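Ticket: takeout cups and carrier, packing table
Site: Koo, Semura unit
Status: reopened Thursday, May 7, 2020

Reported: lids pop off when cups go into the Filach carrier. Blamed on the carrier.

Log:
I don't buy it. Ran 17 cups through the same carrier and 2 lids lifted, both from the sleeve we opened last. Looks like a bad sleeve of lids to me.

Reply from Futard says to "press firmly." We do press firmly. Please don't close the ticket on that again.

Second complaint, the gift bag creasing. The claim is that cups get leaned on it. Maybe — but the bags come out of the box with folds in them already, so I'd want to see one fresh before agreeing.

Next: try 4 cups with lids from the older sleeve. Leave the bag out of the test. Tie tray stays put.
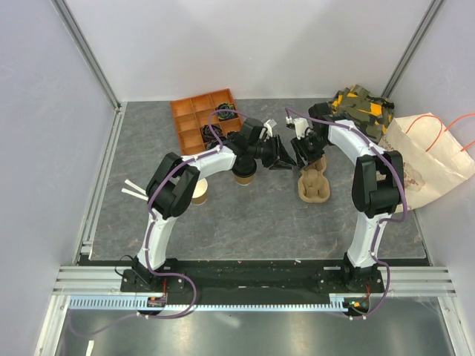
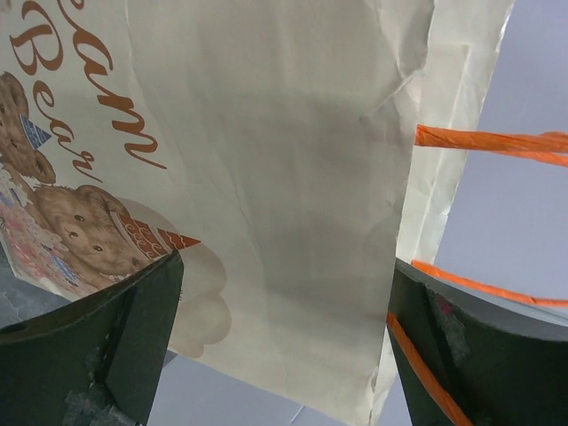
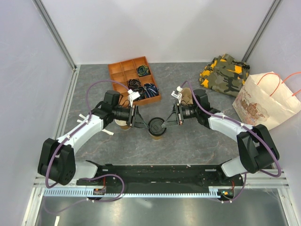

Last picture: lidded cup at center, tie tray at the back, bear bag to the right.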